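4 min read

10 March 2022

Calibration first, again. The left gripper was reading its opening width 3 mm too wide at full close, so every grasp we logged on it yesterday has an offset baked in. I can correct the files in software because the error is constant over the travel. I re-zeroed it, closed it on the gauge block ten times, and got the same number ten times. Good enough.

The plan for the day was two-handed demonstrations by hand, no arm involved. The arm at Harmont is booked until next week, and I would have left it alone anyway. On remote control a single folding demonstration takes me close to a minute, with pauses where I wait for the follower to catch up. With the grippers in my hands the same motion takes 14 seconds. The policy learns the pauses too, which was the whole problem with the August set. We trained on it for days and got an arm that stopped and thought before every grasp.

Total going into this morning was 1245 usable demonstrations. The target for the Zurkby delivery is 3222, a number that came out of someone's spreadsheet and that I have stopped arguing with. At today's rate we will get there, though the late ones will be worse than the early ones unless we rotate operators more. My wrists were stiff by two o'clock.

Mapping run before each block: walk the room slowly, both grippers up, look at everything with texture on it. The tracking likes brick. It does not like the white wall at the back, and it likes the ceiling even less. I lost pose twice before lunch, both times when I turned toward plain plaster with little else in view. After the second I changed the start position so the brick stays on the right for the whole task, and had no further losses in the block.

The marker on the second gripper is still the card version. It holds up, but the card flexes a little if you catch the edge, and a flexed card gives a wrong angle before it gives no reading at all. I would prefer no reading. Asked Clonau for a quote on rigid ones. They want an order of 900 minimum, and we need four.

Tried handing off between grippers in mid-air after lunch. Right gripper offers, left gripper takes, right releases. By hand it feels trivial. In the logs the release comes before the second grasp has closed in 27 of the takes – a person feels the other hand pull and lets go early, and the gripper has no way to record that feeling. I will redo them with a deliberate half-second overlap and see if it stays natural. It probably won't.

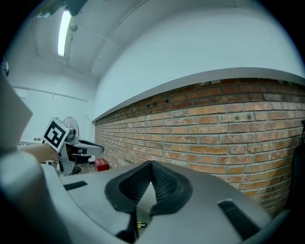 Between takes, seen from one gripper, with the marker on the other one in view.

Checked the view against the one from the Norðdahl room. More of the gripper body fills the lower half than I remembered, so there is less room for the object at close range than the crop settings assume. Changed the crop and wrote the old values on the sheet by the door.

Other items. Battery on the right unit drops to a third after one block, so charge at lunch without fail. The timestamp drift between the two units is down to four milliseconds after the firmware change. Finger rubber on the spare pair is wearing at the tip, and I have ordered two sets.

Tomorrow: overlap takes, then the cloth task if the table is free. Need to bring the long cable.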